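So I finally gave up on the duvet. After two winters of waking up at 3 in the morning with one leg boiling and the other one freezing, I folded the big one away in February and went over to blankets, layered, the way my grandmother made every bed in her house in Fistidham.

I'd forgotten how much I like it! You get a sheet, then a thin cotton blanket, then a wool one, and if it's a really nasty night you drag another from the chair. Too warm? Kick one off. With a duvet you're either in or out, and I spent most of my nights half out, which pleased neither me nor the cat.

The wool one was the splurge. I paid 80 dollars for it at the little Cattaneo shop by the station (it had been 16 more before the sale, so I felt very clever walking home) and it itched like mad the first week. A cool wash with a splash of vinegar helped a lot. So did a longer top sheet, folded back over the edge so the wool never touches your chin — my grandmother did that too, and I always thought it was just for looks.

Making the bed takes longer now, I'll admit that. I've got it down to the length of one song on the kitchen radio, corners included, and my corners are still pretty sad. The far side by the wall is the worst, I have to kneel on the mattress to reach it and then I've wrinkled everything I just smoothed.

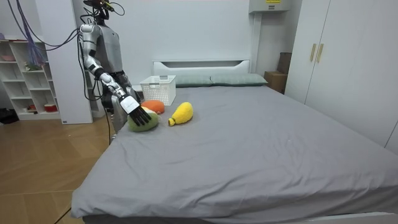 Linnea Boström wrote to me after my last post that I should quit tucking in the sides altogether and only do the foot, because tight sides make her toes ache by morning. I tried it last night and slept straight through, so the sides are staying loose. Next up is pillows, and I have a lot of complaints about pillows.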